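How to Plan a Budget for a Pair of Hand-Held Grippers

So you have decided to record your own manipulation data, and now somebody wants a number from you by the end of March. I have put together this kind of budget three times, twice badly, and I'd like to save you the afternoon I spent explaining why we needed a second round of money for cables. Get yourself a cup of coffee and open a blank spreadsheet. None of this is hard, but it goes better if you take it in order.

Step 1: Write down the tasks before you look at any prices

I know the catalogs are tempting! Leave them closed for an hour. List the jobs you want people to demonstrate, in plain words: wiping a counter, putting paper on a holder, folding a towel. Next to each one, write whether it takes one hand or two. If more than a couple of them take two, you are buying in pairs, and everything after this point doubles – grippers, cameras, cards, chargers, the lot.

Then add a column for where each job will be done. A kitchen you already have costs you nothing. A kitchen you have to rent, or a room you have to fit out with fixtures, belongs in the budget, and it is very easy to forget.

Step 2: Price the tool as a complete kit

We compared two makers, Kerkus and Trivton. Kerkus sells the gripper body, fingers and camera mount as one box. Trivton sells them one by one, and the first page of the quote looks wonderfully cheap until you turn it over. Ask both kinds of seller for the same thing, a price for one unit that could be picked up and used tomorrow. That means the body, the fingers, the camera, the lens, the mount, the marker cards, the storage card and every cable in between.

My rule is to allow $2,000 for each complete unit and be pleased if it comes in lower. Your own figure may be different, of course, but write one down and make every quote answer to it. 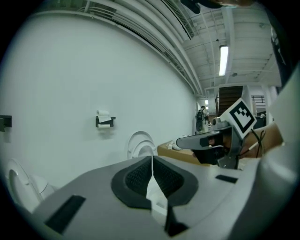
Should a small team buy two grippers or three?

Three is the better number if you record with two at a time, because the third keeps a session going while one of the others is being repaired. If the money won't stretch, buy two complete units and put the most breakable parts on the shelf.

Step 3: Add the things that wear out

Fingers are the big one. Soft tips scuff, split and come unglued, and people get surprisingly fond of a pair and won't tell you it's finished. Put in a line for replacement fingers right away, and order them with the grippers so that you only pay for shipping once. Printed markers get bent and greasy too. They cost next to nothing, so print a stack, but do budget the stiff backing and a decent printer cartridge.

Cables deserve their own line. Buy them in the length you need, with a spare for each one in use, and pay the little bit extra for the flexible sort. I set aside $200 for cables and connectors on our last order and used nearly all of it.

Step 4: Count the storage honestly

Ask whoever will run the recordings how many minutes a day they expect, then do one short test at the full picture setting and see how big the file is. Multiply it out for the whole project, and double the answer so there is room for a backup copy. We bought drives from Bezerra in two batches, half at the start and half later, and I would do it that way again. You learn a lot about file sizes in the first month.

Step 5: Put people's time on the same page

This is where my first budget fell over. The hardware was all there, lovely and tidy, and I had written nothing down for the people holding it. Someone has to set up the room, wear the gear, check the recordings and reset everything between takes. For a session with 30 minutes of usable recording, we plan for a whole morning. Arms get tired, too, and tired arms make poor demonstrations – so leave room for breaks.

Step 6: Leave a cushion and plan the order

Once the lines are filled in, add a cushion. Mine is a tenth of the hardware total, kept on its own line where everyone can see it. Then sort the purchases by how long they take to arrive. Custom parts go first. Ralar, who machine our mounts, want the drawings well ahead, and a late mount will hold up a very expensive camera.

When the first kit arrives, test it within 72 hours. Open and close it until you're bored, record something, copy the files off, and write to the seller about anything that feels loose. Keep the packaging until you've done all that, even if it's in everybody's way.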